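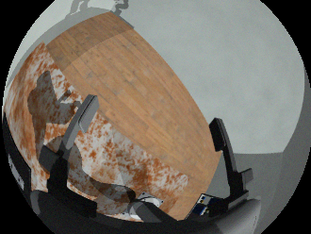 1/8

I moved to Skelness for work and kept my old passport. Now my bank says I must prove where I pay tax. I want to share how this went for me, maybe it helps another person in the same situation.

2/8
The form came in September. It asks for "country of tax residence" and gives only one line. I have two countries to write there. I called the bank and they told me to write both on the same line, with a comma.

3/8
Then you need the tax number from each country. My old one was on a letter from my first job in Grisdale. Please keep such letters!

4/8
You get 90 days to answer. I thought this was from the day I opened the letter. It is from the date printed on it.

5/8
I used Plameck to fill in the form. It is fine for the simple pages, but it did not let me enter a foreign pension. I wrote that part by hand.

6/8
Aubert, the office that helps me with my yearly return, said that the bank form and the tax return are separate things. Sending one does not replace the other. I had mixed them up.

7/8
Also, being resident for tax and being a citizen are different questions on the form. I answered the second one wrong and had to send the page again.

8/8
The bank confirmed by mail. If you had the pension problem too, how did you solve it?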